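Cleaning Out an Old Desktop Computer

Home > Workshop > Electronics care

By Cleiton Conceição

A desktop that lives on the floor pulls in everything the carpet gives off: lint, pet hair, crumbs, the fine gray stuff that comes off bedroom slippers. Most of it ends up in the heat sinks and the fans. The machine gets louder first. Later it starts shutting itself off in the middle of things, and people assume it needs replacing.

A cleaning once a year is enough for most homes. With a dog or a woodstove, do it twice. I do ours in March when I change the furnace filter.

What you need

A Phillips screwdriver, #2, with a shaft long enough to reach past your knuckles.
A can of compressed air, or a small electric blower. I have a Jekier blower that has paid for itself, but a can does one computer fine.
A soft paintbrush, one inch, never used for paint.
Cotton swabs and rubbing alcohol, 90 percent or better.
A muffin tin or an egg carton for screws.
A flashlight or headlamp.
A dust mask if dust bothers you.

Leave the household vacuum in the closet. The moving air and the plastic nozzle build up static, and the hose end is hard enough to knock a small part loose. You can use the vacuum on the outside grille of the case before you open it, and on the floor when you're done.

Where to work

The garage or the back porch is best. If you have to stay in the kitchen, put down an old bedsheet and open a window. Bare floor or a wood table is better than carpet, and cotton clothes are better than fleece. Have good light coming from the side. Overhead light puts your own shadow exactly where you're trying to look.

Before you open it

Shut the computer down from the menu. Don't just put it to sleep. Switch off the power supply at the back if it has a switch, pull the power cord, and then hold the power button in for a few seconds to drain what's left.

Take a phone picture of the back with every cable in place. Then unplug them. If you have two monitors, put a bit of masking tape on each cable and write on it. A minute with the tape will save you crawling around behind the desk later.

Wipe down the outside now, while it's closed. A barely damp microfiber cloth takes care of the sides and top. For the front, where fingers go, a drop of dish soap on the cloth. Dry it before you go on.

Opening the case

Many office-type computers open with a latch or a pair of thumbscrews at the back. Others have two or three Phillips screws along the rear edge of the left side panel, as you look at the front. The panel slides back half an inch and then lifts away. If it won't slide, you've missed a screw. Don't pry.

Lay the computer on its side with the open side up. Touch bare metal on the case before you touch anything else inside, and do it again every time you get up and come back. An anti-static wrist strap is cheap and worth having if your winters are dry.

Take another picture now, straight down. Anything you unplug from here on, you'll want to know where it went.

Blowing out the dust

Hold each fan still with a finger or the handle of the paintbrush before you aim air at it. A fan spun up by a blower can turn faster than it was built for, and that's hard on the bearing.

Use short bursts and keep the can upright. Tipped over, it spits cold liquid. If the can gets icy, set it down for a few minutes and do something else.

Start at the top and work down so you aren't dusting the same place twice. The order I go in:

Power supply, from the outside, through the grille. Never open the power supply itself.
The processor heat sink. Blow across the fins from more than one direction. There is often a felt-like mat of lint between the fan and the fins, and you may have to tease it out with a swab or tweezers.
Case fans, front and back, both sides of the blades.
Drive bays and brackets.
The board itself, last, with light air and the dry brush.

Brush the board gently, and only to lift what the air leaves behind. Don't use a household cloth on it. Threads catch on the solder points and corners.

Sticky dust

In a kitchen or a smoker's house the dust has grease in it and air won't move it. Take the fan blades one at a time with a swab dampened in alcohol. Damp, with nothing dripping. Metal brackets and the floor of the case can be wiped the same way. Let it all dry for an hour with the side off before you plug anything in.

Don't use glass cleaner, kitchen spray or vinegar inside the case. Vinegar in particular gets recommended for everything, and it has no place here.

Checking while you're in there

Press lightly on the ends of the memory sticks. They should be clicked in at both ends. See that each drive cable is seated. Look for a cable that has drooped near a fan and tuck it back or tie it with a twist tie, the paper-covered kind cut from a bread bag being fine as long as no wire end is poking out.

Drive cages collect dust on top and underneath, and on compact machines the cage sits over part of the board. Some swing up on a hinge and some lift out after one or two screws. Check the maker's manual, usually free as a download, before you force one. If the cage is staying put, aim the air into the gap from the side and use the brush for the edges. 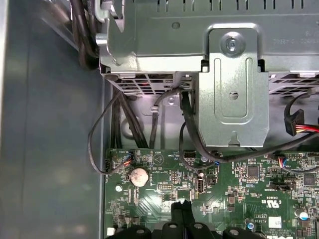
Drive cage above the motherboard in an open Dell desktop. Go in under the metal with air and brush.

If the clock is wrong every time you start the computer, the little coin battery on the board is probably worn out. It's usually a CR2032. Slide it out, note which side faced up, and put in a new one. Then set the date and time again.

Closing up

Count your screws out of the muffin tin. If you have one left, find out where it belongs before the panel goes on, and shine the flashlight around the case floor for any that dropped. A loose screw under a board can short it out.

Slide the panel on, start each screw by hand, and snug them down without leaning on them. Plug the cables back in from your picture, power cord last. Listen when you turn it on. A steady hum is fine. A ticking sound usually means a cable is touching a fan, so shut down and look again.

Keeping it cleaner

Get it off the floor. A plant stand or a low shelf makes a big difference. I used a Prado plant stand with the wheels taken off — it holds the weight and lets air pass under.

Leave a few inches behind the back and don't push the vents against a curtain. Closed desk cabinets are the worst place for a computer, whatever the furniture store says. If yours has to stay in one, prop the door open when it's running.

Don't tape pantyhose or dryer sheets over the intake. They clog fast and the machine runs hotter than it did with the dust.

Other jobs for the same afternoon

Keyboard: unplug it, turn it over, and tap the back. Run the brush between the keys, then a swab with alcohol along the sides of the ones you use most.

Mouse: scrape the gunk off the feet with a wooden toothpick. Wipe the sensor window with a dry swab.

Power strip: unplug it and brush out the empty outlets. If any outlet is browned or a plug fits loosely, throw the strip out.

Printer: pull the tray and blow out the paper path. Fan the paper before you put it back.

Reader questions

Can I use my air compressor? You can, but the pressure needs to be turned far down and most home compressors spit water. I wouldn't.

My computer is still loud after cleaning. The fan bearing may be worn. Fans are sold by size, so measure the old one side to side and check how many wires go to the plug before you order.

Is it safe to clean a laptop this way? Blow out the vents from the outside with short bursts. Opening one is a different job and depends on the model.

Related: Labeling Cords and Chargers | Removing Sticker Residue | What to Do With Old Batteries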